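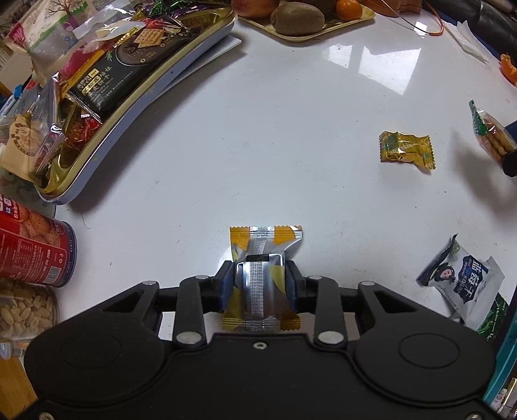
Judge Orders Maltton to Hand Over Mayor's Emails

MALTTON — A county judge has ordered the city of Maltton to turn over nearly 2,000 pages of emails and text messages between Mayor Poul Thygesen's office and Munier, the consulting firm that won the city's permit software contract without a bid. The ruling is a big win for former city clerk Elínborg Sveinbjörnsson, who was fired last year and has said ever since that she was pushed out for asking about the deal.

The city has 7 days to comply. No extensions, the judge wrote, and no more black bars over whole pages.

Judge Guðlaug Laxdal did not hide her irritation. Her order calls the city's search for the records "slow where it was not careless" and says two different sworn statements from City Hall cannot both be true. One said the mayor's texts with Munier had been lost when he changed phones. The other said they had been reviewed and found to be private. Laxdal wants an explanation for that in writing, signed, by the same deadline.

City Attorney Arnar Bergmann said his office was still reading the order and had not decided whether to appeal. "We have acted in good faith from day one," he said. He would not take questions about the sworn statements.

Thygesen was not at City Hall when reporters came by. His office sent a short statement later in the day.

"The mayor respects the court," it said. "He also believes the residents of Maltton are tired of a fired employee's grudge being passed off as a scandal."

Sveinbjörnsson's lawyer, from the Bisgaard firm in Testurwood, said the statement showed the mayor still did not get it. A judge read the file. A judge was not impressed. That was pretty much the whole response.

How it got here

The contract goes back to the mayor's first summer in office. The city needed new permit software, the old system went down so often that the counter staff kept paper forms in a drawer. Under the city code a purchase that size goes out for bids unless the mayor declares an emergency. Thygesen declared one. Munier got the work, and the council was told after the fact, in a memo attached to the back of a routine agenda packet.

Sveinbjörnsson, as clerk, had to certify the emergency. She didn't. She wrote back asking what the emergency was and who had picked the vendor. According to her lawsuit she got no answer, asked again, and was then told by the mayor's chief aide to "sign it and move on." She put a note in the file instead. Seven weeks later she was out, for what the city called a loss of confidence.

The city says the firing had to do with late meeting minutes and complaints from staff. Her last written review, which is attached to the lawsuit, rates her above average in every area and does not mention minutes at all. Bergmann has argued that reviews are often generous and do not tell the full story.

She asked for the emails first under the open records law, as any resident can. The city sent her 44 pages, most of them fully blacked out. Among the parts left readable were a lunch order, the parking directions for Munier's staff and somebody's out-of-office reply. The judge noted the lunch order in her ruling.

Then came the lawsuit. The city asked to have it thrown out, lost, asked for more time, got it, asked again, didn't.

What the judge said

The order runs long but comes down to 2 points. First, talks between a mayor and a vendor about public money are public business, whatever phone they happen on. The city had claimed the texts were personal because Thygesen pays his own phone bill. Laxdal gave that argument one sentence: "The court is aware of no law that lets a public official move the public's business into his pocket."

Second, the city can't call everything legal advice just because a lawyer was copied on it. Bergmann's office had been copied on most of the emails with Munier, including ones on color choices for the login screen. Laxdal said she looked at a sample of those in private and found hardly any legal advice in them. If the city wants to hold back a message now it has to list it, say who wrote it and to whom, and explain why. One by one.

She stopped short of fining the city, which the Bisgaard lawyers had asked for. That request stays open. If the records are late, she wrote, she will take it up again "with little patience."

She also said nothing about whether Sveinbjörnsson was wrongly fired. That part of the case is for a jury, and no trial date has been set yet. Anyone at City Hall hoping it settles before then may get their wish, both sides were told to meet with a mediator before winter.

Council reaction

Split, and along the usual lines. Council member Guðlaug Bjarnason, who voted against paying Munier's second invoice, said she wants the records posted on the city website the same hour they go to the court.

"I asked for these in open session. I was told to file a form," Bjarnason said. "I'm on the council. I filed the form. I'm still waiting on the form."

She plans to bring a motion at the next meeting to end the mayor's power to declare a purchasing emergency on his own. Under her draft the council would have to confirm it at its next session or the contract would lapse. A similar motion failed in the spring, when the mayor's allies called it a stunt.

They may be less sure this time. Several members who backed Thygesen in the spring did not return calls, and the one who did asked not to be quoted until he had read the ruling. He did say he would of liked to know about the phone story before he voted on it.

The council has already paid the city's outside legal bills in this case twice, out of the reserve fund. Another request is expected if there's an appeal. Bjarnason said she'd vote no.

Munier responds

Munier is not a party to the lawsuit and isn't accused of breaking any law. In an emailed statement the company said it was approached by the city, offered a fair price and did the work. "We have nothing to hide and we did not ask for any record to be withheld," it said. The company would not say who at City Hall first made contact, or when. Those dates are at the center of the case. If talks began before the emergency was declared, then the emergency looks a lot less like one, and that is what Sveinbjörnsson's side expects the emails to show. The city denies it.

The software itself is up and running. Builders at the permit counter gave it mixed reveiws this week — faster than the old one, they said, except when it logs you out half way through.

What's next

Bergmann has until the deadline to either file an appeal or produce the records. An appeal would not stop the clock by itself. The city would need to ask a higher court for a stay, and would have to show it has a decent chance of winning. Lawyers who handle records cases in the county did not think much of its odds, though none wanted there name on that.

The mayor is up for reelection next year and has not said if he'll run. His supporters point out that he balanced the budget without closing the Testurwood Road fire station, and say voters care more about that than about emails. Maybe so. The ruling does land at a bad time for him, with the budget hearings about to start and the legal bills sitting right there in the draft.

Sveinbjörnsson now works for a title company outside the city. Reached by phone, she said she had read the order standing up in her kitchen and then read it again.

"I wanted someone to answer the question I asked," she said. "What was the emergency? I'd still like to know."

The council meets next at City Hall in the evening, public comment comes first. Sign-up sheets are by the door. Bjarnason's motion is listed near the end of the agenda, after zoning.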